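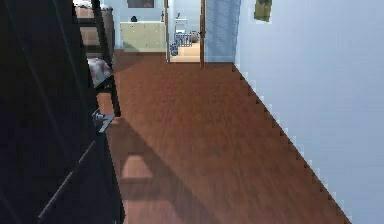 **Gruninier home simulator, club licence: our review after one season**

Posted May 30, 2019

We bought Gruninier for the Tallitz robotics club because we had one working robot, 10 kids and a lunch break that's 40 minutes long if everybody eats fast. You can do the math on how much driving time each of them was getting. The club licence was $304 for the year, which made me gulp a bit (that's a lot of sausage sizzles), but I'd pay it again, with a few grumbles I'll get to.

What you get is a set of furnished houses and a simple programming window beside them. The kids write a routine, press go, and watch from the robot's point of view as it trundles through somebody's home. We spent most of the season in one house, the one with the long hallway, the plank floor and the bathroom down the far end, as the Flemada home challenge this year was all about getting from a bedroom to another room without hitting anything. It was a great match! I'd half expected bare boxes and a grid, and there's a proper lived-in feel to it: a pillow propped up in the bedroom, a dresser at the end of the hall with bits and bobs on top, a stripy basket in front of the toilet. The kids had names for every piece of furniture by week two.

The open door is where our lot learned the most. It's big and very dark, it takes up a good chunk of what the robot sees on the left, and it throws a broad shadow across the boards. Our first colour-based program decided the shadow was a wall and refused to budge. There's a little patch of light inside the shadow too, so the second version found that, got all excited and stopped again. I loved this. I've been going on about lighting since the club started and not one of them took it in until they'd watched a robot sulk at a shadow for a whole lunch.

The blue wall gave them trouble as well. There's a light blue curtain beside the bathroom doorway, close enough in colour to the wall next to it that "follow the blue" isn't much of a plan. They ended up steering by where the floor stops, and that's the program we took to Flemada.

Now the grumbles. The graphics are decent on the floor (nice grain, a believable shine down the middle) and pretty rough where things meet. Look along the bottom of that right-hand wall and the edge goes down in steps like a staircase. On a poster, who cares. In a program that's hunting for the edge of the floor it matters quite a bit, and ours wobbled left and right all the way along until one of the older kids averaged a few readings together. Good lesson, sure, but I'd have liked to choose when we had it. There's meant to be a smoother setting, and our school laptops wouldn't run it without the fans screaming.

The Kotian help pages are thin. The section on sensors is fine, the section on saving your work is two lines, and we lost an afternoon in April to a save file that wouldn't open on a different laptop. Kotian support did write back the next day with a fix, so full marks there. I'd also love a way to shove the furniture about. As far as I can find, the houses come as they come, and by the end of term the kids knew that hallway so well they were basically programming from memory.

One thing I didn't expect to like as much as I did is the run counter. It keeps a total for the whole club, and ours says 3,525, which the kids treat as a high score. They'd sneak in extra runs while packing up just to push it along. On the real robot we'd have been through a fair few batteries and probably a skirting board.

Did it carry over to the real thing? Mostly. Turning was way off at first, our wheels slip on the library carpet and nothing slips in Gruninier, so we had to tune all of that again by hand. The logic held up nicely though. At Flemada we got out of the bedroom and down the hall cleanly on both runs and then clipped the door frame on the second one (groans all round). We finished mid-table and the kids were stoked.

If you've got a robot for every pair of students, I'd spend the money on spare motors first. If you're like us, with a queue for one machine, get it, and try the free week on your worst laptop before you pay for anything.

Four stars from me. The kids want it known that they voted for five.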